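Notebook, perception and tooling
Sunday, entry begun 9:40

Subject: Grasp-phase segmentation for thin objects, Julotholm pipeline

Purpose. The segmenter divides each two-handed demonstration into approach, close, transport and release. It performs acceptably on cups and boxes. On chopsticks it has been placing the close boundary late, and the policy trained on those segments inherits the delay. The aim of this session was to locate the fault before any further training runs are started on the shared machine.

Configuration. Input was the chopstick set, 200 demonstrations, with the aperture signal and the wrist camera stream of each hand. The aperture signal is resampled to match the video by the Rolent converter. Policy window length was left at 64 steps. No weights were changed. The release candidate of the segmenter was used throughout, with default thresholds except where noted.

Observation 1. The close boundary is declared when aperture velocity falls below threshold and remains there. With a thin object the fingers travel nearly to full closure, and the velocity curve has a long, shallow tail. The detector waits for the tail to end. Contact occurs well before that point and is plain in the video.

Observation 2. The contact classifier, run alone, marks contact at the correct time in most cases. Its remaining errors concern the second hand. When both hands hold a chopstick, the foreground finger pads may cover part of the other stick, and the tracker then joins the two into one object with a bend in it. Any downstream pose estimate is meaningless after that. 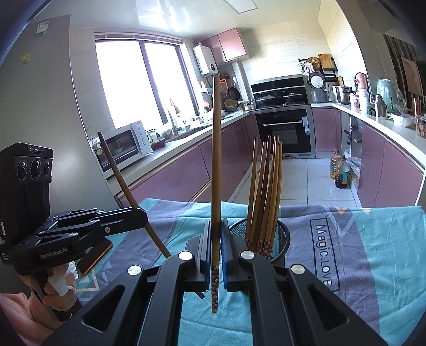

Jomska objected on reading the draft of this entry that the merge should be corrected in the tracker and kept out of the segmenter entirely, as a segmenter that compensates for bad tracks will hide the next tracking fault as well. The objection is accepted. The compensation branch has been withdrawn and a ticket opened against the tracker.

Change made. The close boundary is now taken from the classifier when its score holds above threshold for 3 consecutive samples. The velocity rule is retained as a fallback. The source of each boundary is written to the segment header, so that the two kinds can be separated later without rerunning anything.

Result. Boundaries moved earlier on the majority of the chopstick set. Release boundaries were unaffected, as expected. A small group of demonstrations now shows a close boundary during approach; these are false contacts caused by the finger pads passing in front of patterned cloth. Raising the threshold removes them and also loses several true contacts. Left at default for the present.

Tooling note. The viewer stops responding when more than 1000 segments are loaded with thumbnails enabled. Disable thumbnails or load by batch. The cache directory must be cleared by hand after a header change, otherwise old boundaries are displayed over new video.

Open items.
Identity of each stick through a crossing: tracker ticket, unassigned.
False contacts on patterned cloth: collect the affected segments into one list before adjusting anything.
Header field for boundary source: document in the format page.
Retraining: on hold until the tracker ticket is closed.

Entry closed 16:15.

Comments (3)

Nikolaidis: Please confirm whether the fallback boundaries are excluded from the training split or merely marked. The format page does not say.

Jomska: Marked only. Exclusion is a flag in the loader and is off by default.

Nikolaidis: Noted. I would prefer it on by default for thin objects.

This site uses cookies to keep you signed in. Accept | Settings

Contact the notebook administrator | © Julotholm | Back to top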